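Subject: Re: [rindbridge-growers] Sweetcorn, was it worth the space?

On a wet evening in September someone wrote:
> We only got 27 decent cobs off the whole bed this year.
> Is it worth bothering again, or should we give the
> ground over to squash?

Oh, please do bother again! 27 is a good haul for up here, and ours at Skostcombe was far worse until we stopped planting in one long row. Corn is pollinated by the wind, so put it in a square block (ours is 3 metres each way) and the cobs fill right to the tip.

I also start them in loo roll tubes on the windowsill, late April, and they go out when the beans do.

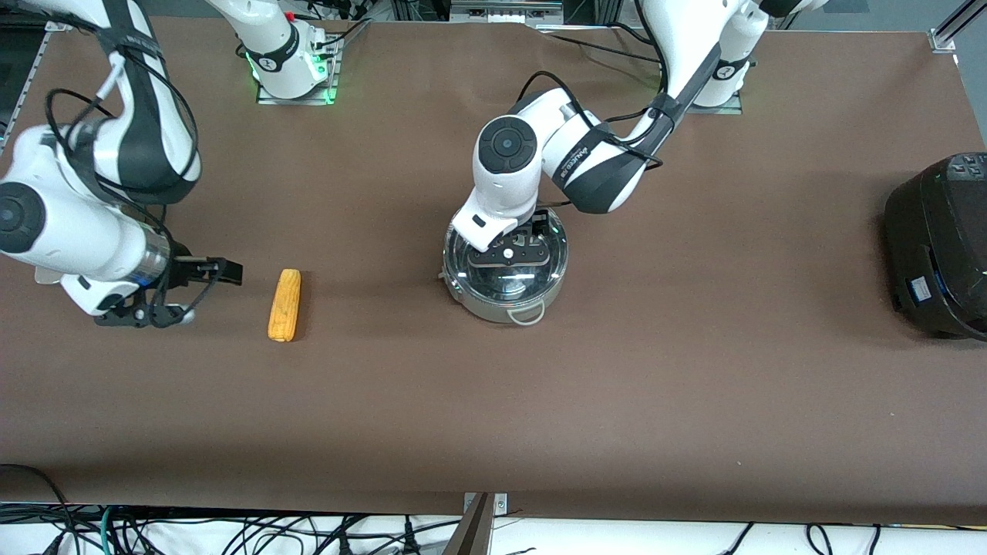

Yellow cob, with the lidded pot and the rice cooker

As for cooking, get the water boiling before you pick, then run! Five minutes with the lid on, no salt, butter after. I love them with a bit of chilli and lime too.

I've got some 200 seeds saved if anyone on the Rindbridge side wants a few. Squash can go in between the stems, by the way, so you could have both.

Skostcombe plot, top end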